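Community supper club brings Skoten back for a second winter

June 15, 2021

Get your stretchy pants ready, because Skoten is back! The much-loved neighbourhood supper club has confirmed it will return to the old Kaijage hall for another winter of shared tables, big pots and second helpings, and if last year is anything to go by you'll want to put your name down early.

The club started out as a soup night for people on the street who had never met one another. By the end of its first season the queue ran out the door and down past the bus stop, and 200 people turned up for the final supper. Organiser Felista Kirui says she is still getting messages about the pumpkin and peanut stew.

"People kept asking me when we'd do it again, and I kept saying give me five minutes to wash up," she laughed. "We've had a proper rest now and the whole crew is itching to get cooking."

There are 300 places on offer this season, spread over 8 suppers, and the menu has grown up a bit without getting fussy. Expect slow-cooked lamb with barley, a chickpea curry that the kitchen crew has been fiddling with since April, roast cauliflower with plenty of lemon, and a silverbeet pie from the team at Tima, the little bakery across the road. Tima is looking after the bread as well, so there'll be warm rolls on every table (get in before the teenagers do).
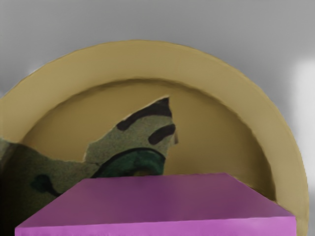
Everything at Skoten is served to share, and Felista reckons that's where the magic happens. Strangers have to talk when somebody needs the rice passed down, and by dessert they're swapping phone numbers and arguing over whose turn it is to host the footy. She's a big believer in a generous serving dish, round and tan with a good wide rim you can get your hands under, and she'd happily put one in the middle of every table in the suburb. Guests are welcome to bring a favourite dish from home for the dessert spread too, filled with whatever they like making. Last winter that meant trifles, sticky date pudding, a tower of lamingtons and one very wobbly jelly that got a round of applause.

Music is also on the menu this time. Local trio Rurnosura will play at the opening supper, with a mix of old folk tunes and a few numbers the kids can stomp along to. The band rehearses just around the corner and its members were regulars last year, so they know to leave a decent gap for pudding.

The hall itself has had some love over the break, with fresh paint in a cheery yellow, new heaters down both sides and a ramp at the side entrance. There's a colouring corner for the little ones and a quieter table near the kitchen for anyone who'd like a calmer night out.

Seats can be booked at the counter at Tima during opening hours. It's pay what you can, children eat free, and vegetarian and gluten-free meals are available at every supper. Anyone keen to chop, stir or dry dishes can leave their name at the bakery as well, and helpers get fed first.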